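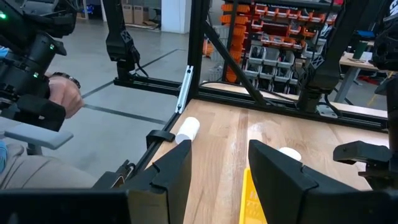

We went over to the open day at Hevach on the last Saturday in June, and I'm so glad Wanda Van Dusen talked me into it (I had half a mind to stay home and weed). It was 40 minutes by bus, and there was coffee waiting!

The part I keep coming back to is the tidying table. It's a lovely pale butcher-block top, the kind I'd want in my own kitchen, with a few ordinary household things set out on it.

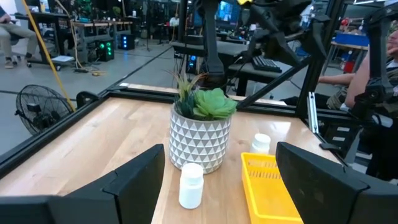
I was quite taken with the plant, a little succulent with spiky leaves behind it, in a white pot with a raised pattern. Wanda preferred the cheerful yellow tray and wanted to know where she could buy one. Mireille Chamoun, our guide, was very patient with us both and let us stay long after the others had moved on to the Orell room.
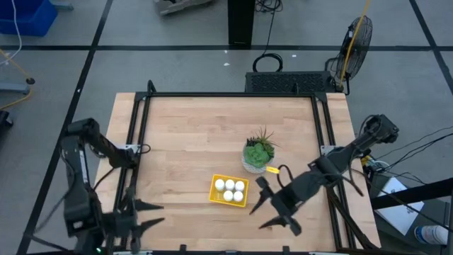
We did catch up with them in the end, over lemon cake, and I bought 4 postcards at the door. Wanda is already asking about next year.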